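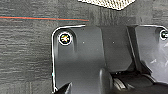

Gray textured surface, close range.

1/ Some notes on wool blankets and moths, after a bad September. Written mostly for people who store textiles in a spare room and assume cedar takes care of it.

2/ The adult moth does no eating. The larvae do, and they prefer wool that carries skin oil, sweat or food. A blanket put away dirty is the usual starting point.

3/ Cedar blocks: weak. The oil fades within a season or so, and a closet leaks too much air for it to build up. Sanding the block brings the smell back – that is a different thing from killing larvae.

4/ Pheromone traps catch males only. Use them to find out whether you have a problem and in which room. I run 2, one upstairs and one in the hall.

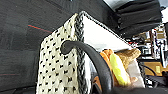 5/ Freezing works if the freezer is cold enough and you leave the item in. Bag it, press the air out, give it a full week. Let it come back to room temperature with the bag still closed, or condensation forms on the wool.

6/ Thick items take a long time to cool in the middle. Fold loosely. I had a Purnden blanket rolled tight the first time and had to repeat the whole cycle.

7/ Kiều Nông asked about washing. Hot water kills larvae and also felts the wool. For anything you want to keep at its present size, freeze first, then wash cool with a wool detergent.

8/ Storage: sealed bag or a box with a gasket lid. Cotton bags are fine if the weave is tight and the closure is good – most drawstrings are not.

9/ Vacuum the baseboards and under the bed, then empty the canister outside. Larvae live on lint and pet hair as well, so treating the blanket alone leaves the source in place.

10/ Myrto Pappas keeps a log by shelf with the date of last inspection. I have started the same. Next check is Sunday.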